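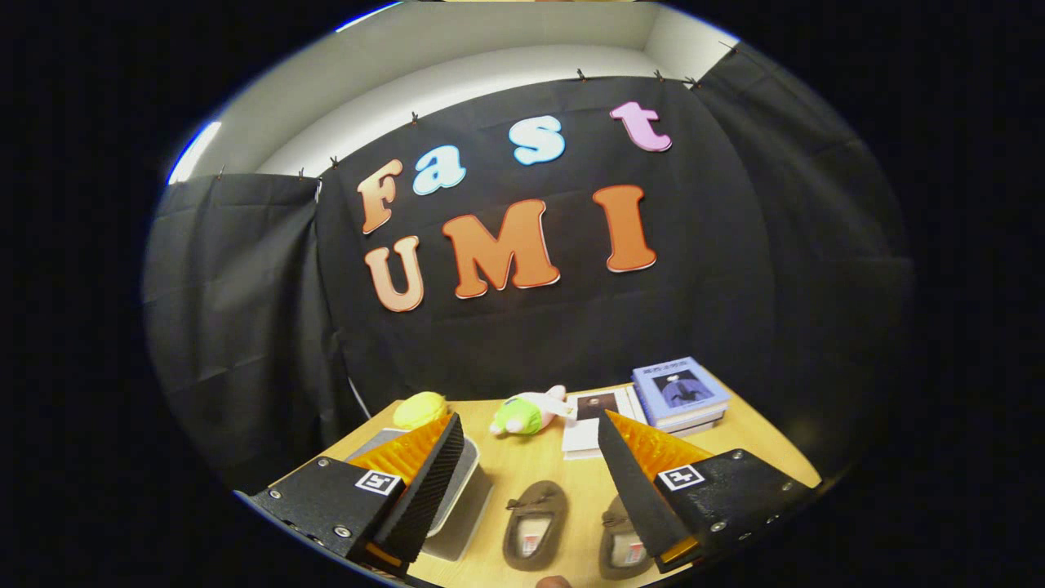 Can the council put market stall rents up mid-year and make us pay by card only?

Posted by Darnell Thibodeaux, 11/11/23

Got a letter from Diltbridge council, says pitch fees on the Saturday market go up in January and cash no longer taken at the office. I sell phone cases and batteries, 4 metre pitch. Was told when I signed that the fee was fixed till the summer. Now its £78 a week. Everything else has gone up too, my supplier Varnuto put prices up twice this year, and I can't just pass it all on, people are counting coins as it is.

Do they have to ask us first? And can they refuse cash? Thought it was legal tender. Any help appreciated, got to reply by the end of the month.

Reginald Pettigrew

Depends what you signed. Dig out the licence and look for a bit headed fees or review. If it says fixed to a date, they're stuck with it till then unless there's another clause letting them vary it on notice. Mine at Whitlock had one, four weeks, buried on the back page. If someone just told you it was fixed, harder, but put it in your reply anyway with who said it and when.

On asking you first, check whether yours is a charter market or run under the Food Act, the rules on setting charges aren't the same. Ask the market office in writing which it is. Also ask for the report that went to councillors, should be on the council website under meetings. Ours had the whole budget gap in it, £3464 short on the market for the year, and they wanted 3000 of it from traders. Once we had that we could argue about it properly.

Cash: legal tender doesn't mean what most people think. Its about settling a debt in court, they can generally choose how they take payment. But if you've no card or bank account, say so and ask what else they offer.

Don't stop paying while you argue. They can pull the licence for arears.

Gumness

same everywhere mate, government says inflation is coming down and then the council sticks everything up. write to your councillor, mine did reply evntually. took ages

Darnell Thibodeaux

Thanks Reginald, found the licence. There is a review clause but it says April. Will write tonight.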